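Hi all, and thanks again for letting me send these as letters instead of filling out the form. This one covers the spring stretch of the Molley Street computer loan program, up through the end of May.

The short version is that we're on track with the money and a little behind on the evening classes. You gave us 3000 dollars for the year and we've spent 2690 of it, mostly on replacement drives, power cords (so many power cords) and the van rental for the two big pickup days. The rest is set aside for printing the new borrower handbook, which I keep promising and which really is almost done!
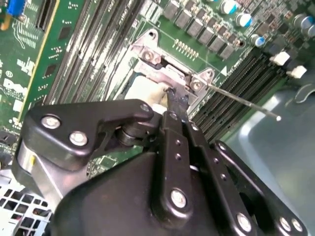 The motherboard and processor area inside an open computer.

Loans are going well. Families can now keep a machine for the whole school year -- last year it was one semester, and people hated having to bring it back right before finals. I was nervous about the longer term, but the calls we get are mostly about passwords and printers, and the returns have come back in decent shape. Grilier, the moving company over on the east side, gave us up to 300 padded sleeves left over from an office job, so fewer dented corners from now on.
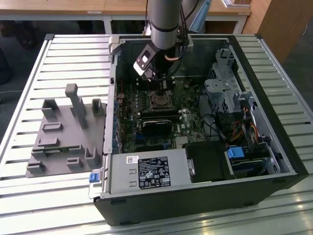
The classes are where I have to be straight with you. We planned on two a week and for most of March we ran one. The room at the Skukus building lost its heat, then the front door lock, and by the time both were fixed we'd missed the slot and had to wait for the next one. Attendance at the ones we did hold was great, especially the email basics night, which ran until 9 p.m. because people kept asking about scams. I'd like to make that its own class in the fall.

I also want to mention the donation side, because it has changed. We used to take anything. Now we ask donors a few questions up front, and the Prajapati Foundation office let us copy the checklist they use for their own surplus gear, which saved me a week of fiddling.

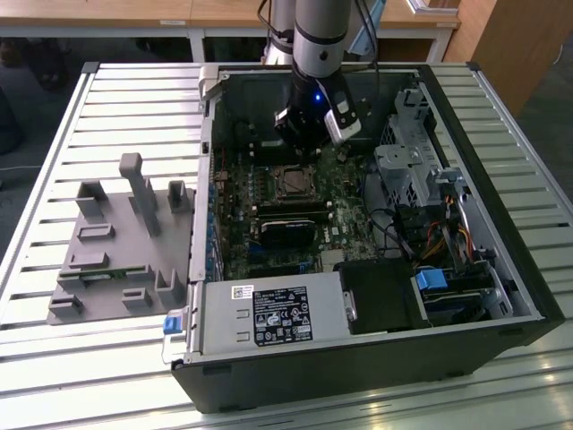
Office surplus is still our best source by a mile. When a company clears out a floor, we get a batch of the same model, and that makes the handbook so much easier to write -- one set of pictures, one set of directions. Towers like the Dell up there, with the graphics card sitting in its slot, aren't much use to a family sharing a kitchen table, so I'd like to send those to the library and the after-school rooms and keep the laptops for home loans. That split is the biggest change I'm proposing for next year, and I'd love your thoughts before I put it in the budget.
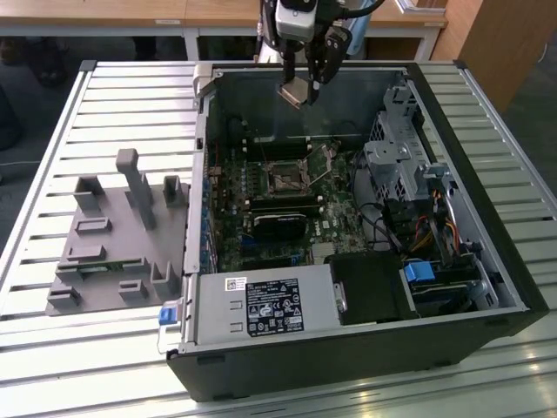

Meenakshi Pandey read a draft of this and wrote back that the split makes sense to her, but that a couple of the bigger families on her list have asked for a desktop on purpose, so please don't take the choice away from them. She'd also like the scam class to happen in the daytime, when the grandparents can come.

Both fair, and I'll work them in. The handbook should go to the printer in June, and I'll mail you a copy with the next letter. If you want to sit in on a class before then, just call me and I'll save you a chair.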